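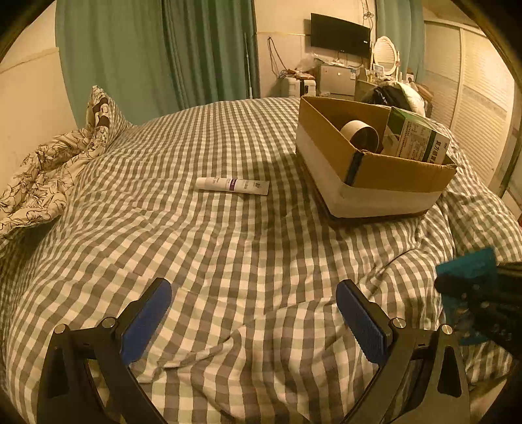
The Night Boat to Sturkunell

Ingvild missed the bus so she ran. Bag banging on her hip. Harbour lights, wet steps, a man shouting about ropes.

"Last one," said the purser. His badge said Boonmee Bunnag. "You're for the island?"

"My aunt's house. She's left it me. Well, left me the key."

He looked at the key for a long while. Then stamped her ticket and gave her cabin 67, down by the engines, where everything hummed.

No sleep. She lay on top of the covers in her coat and read the letter again. Ingvild Hovland, it said, come before Thursday, bring nothing from Bratach. She had brought a cheese from Bratach. Too late now.

At 3 she went up on deck. Black water, no moon. Boonmee was there with a flask.

"I knew her," he said. "She paid me 700 once to turn the boat round."

"Did you?"

"Halfway."

He poured her some tea and she drank it to fast and burnt her tounge. Out ahead a light came on, low down, a kitchen sort of light. Then somebody crossed in front of it.

"The house is empty," said Ingvild.

"Yes," said Boonmee, and went to see about the ropes.

She threw the cheese over the rail. The light went out.

We use cookies to remember your reading settings. Accept | Decline

© Histeo Stories | Contact us | Back to top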